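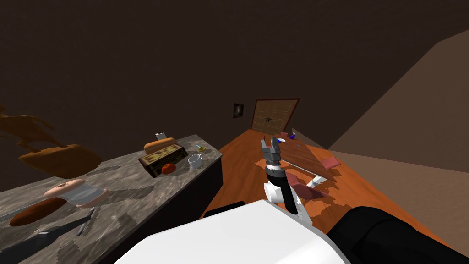
Can a Robot Clean Your Room Yet?

Let's get the sad news out of the way. No. Not the whole room, and not with that thing under the bed that used to be a sandwich.

But robots are learning, and the way they learn is pretty strange. Many of them start out in a place that doesn't exist. It's called a simulation, and it works a lot like a video game. The floor is made by a computer. So is the table, the mug, the loaf of bread and the robot itself. If the robot knocks the mug off the counter, there is no mess, and no one gets sent to get the broom.

Think about a job you can do half asleep: clearing the counter. You see a mug and you know it's a mug. You know it has a handle, and that you shouldn't pick it up by squashing it. You know bread is soft and fruit rolls. You learned all of this when you were tiny, mostly by dropping things and putting them in your mouth.

A robot knows none of it. To a robot, a mug is a bunch of colored dots from a camera. It has to work out where the mug stops and the counter starts, then where to grab, then how hard. Then it has to find out where mugs live, and in some houses even the grown-ups disagree about that.

Emiliano Ochoa teaches robots at a small workshop called Edthorpe. His team gave a pretend robot named Grinura one chore: pick up a mug and put it on the table. It tried 2,000 times. On the first 163 tries it didn't get the mug to the table once.

"It was very good at picking up air," says Ochoa. "World class."

By the end, Grinura could move the mug 16 times out of every 25. Would your family be happy if you broke the other nine? Probably not, but Grinura doesn't get an allowance, so there's nothing to take away.

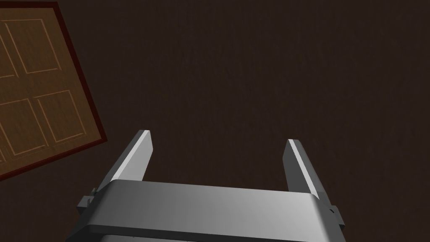

Doors are another headache. You open one by grabbing the handle, turning it, pulling, and stepping back so you don't bonk yourself on the nose. For a robot, that's four problems in a row. Lots of robots have a hand with just two flat fingers that squeeze together, called a gripper. Try turning a doorknob with only your thumb and one finger – and now try it wearing oven mitts. Welcome to the robot's morning.

So what can machines do well right now? Jobs that stay the same. A dishwasher is great at washing dishes, as long as a person loads it. A robot vacuum can do the floor, unless it meets a sock. In factories, robot arms can put the same part in the same spot all day and never ask for a snack.

Stores are somewhere in the middle. A shop called Arriaga tested a shelf-stocking robot, the Hikon, last June. It was fine with boxes. Then came the bags of chips, which are floppy, shiny and never the same shape twice. The robot put them on the shelf very, very slowly. Some of them were still chips.

Homes are harder than shops, and your room may be hardest of all. Things get moved. Things get piled on other things. A robot that learned to fold a shirt on a neat table may not know what to do with one that's inside out and wrapped around a skateboard.

People are working on all of this, and the robots get a little better each year. Until they're ready, your room has one cleaning machine that can climb stairs, open doors and tell a sock from a sweater. It usually wants lunch first.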